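Marking out a small table for board games without ruining it?

posted by gronder_lass

Hello all, hoping someone has been through this. We've started a games evening on a Thursday in the back room of a café, and the tables are lovely old wooden things that the owner is (rightly) quite protective of. The trouble is one of our favourites is a dice game where everything has to land inside a set area, and without any sort of boundary we get the same row every single week. Did it roll out? Was it leaning? Does it count if it touched the sugar pot?

I've looked at proper dice trays and the Olunex one is nice but we'd need 6 of them, and I'm not carrying that lot on the bus. I did try chalk at home and it went everywhere, mostly up my sleeves. String was worse.

So what do people use to mark a square on a wooden table that'll stay put for an evening, come off at the end and not take the finish with it? Our tables are 78 cm across, if that helps. Budget is basically whatever's left in the biscuit tin.

Thanks in advance!

potterer_in_the_shed

Get a tray. Seriously, a tea tray with a bit of felt in it costs next to nothing and dice don't make that awful clatter. My old group messed about with lines on the table for months and then somebody brought a tray and that was the end of it. Charity shops are full of them.

Velo_and_vinegar

I do this nearly every week so I've got opinions, sorry in advance for the length!

I'd say tape, and ignore anyone who tells you it always wrecks the wood. It depends on the tape and on how long you leave it. I left some down over a hot bank holiday in our own kitchen once and had to go at the gunk with olive oil and a cloth until bedtime, so do as I say and not as I did. For one evening, on a sound varnished or oiled top, I've never had a mark. If the table is waxed or the varnish is already flaking, I'd leave it well alone and listen to the tray person above.

Ask the owner first and do a test bit. Underneath the table is best, somewhere near a leg, same sort of finish if you can find it. Leave it on for as long as your evening lasts and peel it off slowly, folding it back on itself and not pulling straight up. If anything comes away with it, you've had your answer and it's only cost you an awkward five minutes on the floor.

A few other things I've picked up, in no sensible order:

Wipe the table and let it dry before you start. Café tables always have a film of something on them (ours is mostly flapjack) and tape won't grip over it, then it lifts at the corners and the dice catch.

Use something flat and smooth. I tried a crinkly masking tape first and the little dice kept stopping on it at an angle, so that was yet another argument. Cloth tape is too thick for the same reason, and it's the one most likely to leave glue behind.

Go dark on light wood. I started with a cream one because I thought it'd look smarter and by the second round we couldn't see it, what with the candles. Black on a honey-coloured top shows up from the far side of the table, which is all you want.

Don't fuss over the corners. Lay four strips, let them overlap, press down with the back of a spoon. You'll see the joins and it makes no odds to the game at all. I spent ages trying to mitre mine with nail scissors the first time, like I was hanging a picture.

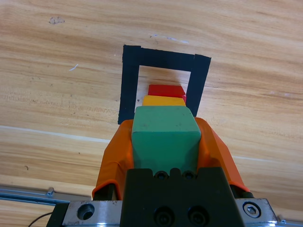
What size to make it

Depends on the game, but go smaller than you think. With 78 cm to play with you still need room for drinks, score pads and elbows. We tried one that went almost to the edge and lost two dice down a radiator. Cut yourself a square of cardboard, shove it about until everyone can reach it, then tape along the sides of that. Keep the cardboard! It means every table gets the same square and setting up takes no time.

And agree your rule about the line before anyone rolls. Ours is that touching the tape counts as in. I don't think it matters which way you go as long as it's written on the score sheet.

Talavera77

Agree about the test patch. Would add that low-tack decorators' tape is kinder than electrical, though it doesn't come in black round our way. Also have a look at the table under a lamp before you put anything down, so you know which scratches were there already. We got blamed for one.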